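Ticket: uploads by email arrive without tags and with wrong privacy
Product: Nevo photo sharing, email upload
Status: open, waiting for second test
Priority: 2

First message from the customer, shortened by me. She sends pictures from her phone to her private Nevo upload address. Until November the tags in the subject line were working. Now the pictures arrive, but the tags are shown as part of the title, and every picture is public, also when she writes "+family" in the address. 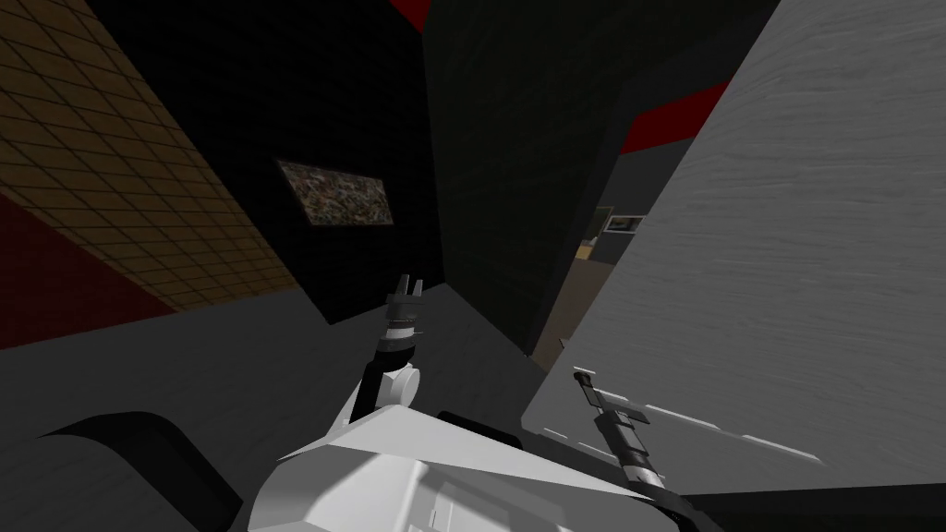
*Logged by Thaddeus Yazzie, second line support, Sirirell desk*

I tried to repeat the problem with my own test account. I sent four messages:

1. Plain text, subject "harbor tags: boat, water", no privacy word. Result: title "harbor", tags correct.
2. The same, but in HTML format. Result: title "harbor tags: boat, water", no tags.
3. Plain text, with "+family" before the @. Result: visible only for family. Correct.
4. HTML format, with "+family". Result: public. Wrong.

So the format of the message makes the difference. The customer confirmed that she changed her mail program to Droveck in November. Droveck sends HTML by default, and the setting is under Compose > Format. I asked her to change it to plain text and send one picture again.

Her answer, 4:10 pm: tags are good now, but privacy is still public. This I did not expect. I asked her for the full headers.

In the headers I found that the "+family" part is missing in the To line. Her address book has saved the upload address without the plus part, and Droveck replaces what she types with the saved entry. She must delete the old contact and make a new one with the complete address. Please note that the field shows only the contact name, so the customer can not see the difference before she sends.

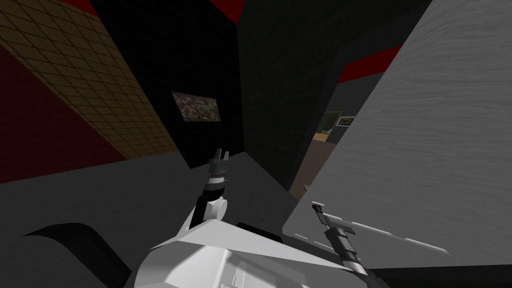
She has 57 pictures which are public now and should be for family. I told her not to change them one by one. In Organize she can select by upload method "email", then Permissions, then "Family only". The batch limit is 3000, so one batch is enough.

*Note from Rupert Gruber:* I looked at the mail parser. For HTML messages it reads the subject after the cleaning step, and the cleaning removes the colon. The privacy word is lost in the same step. I opened a bug with the Weerasinghe team, who maintain the parser. They ask for one original message as .eml, not forwarded, because forwarding changes the headers.

Thaddeus: I sent them my message number 4, it has the same fault and contains nothing personal.

Still to do:

- customer tests with the new contact, plain text, "+family"
- customer confirms that all 57 pictures have changed
- help page: add that HTML messages are not supported until the fix is live
- ask Weerasinghe if "+ff" is also affected, I did not test it

Please leave this ticket open when the customer writes that it works. The bug in the parser must be linked before closing.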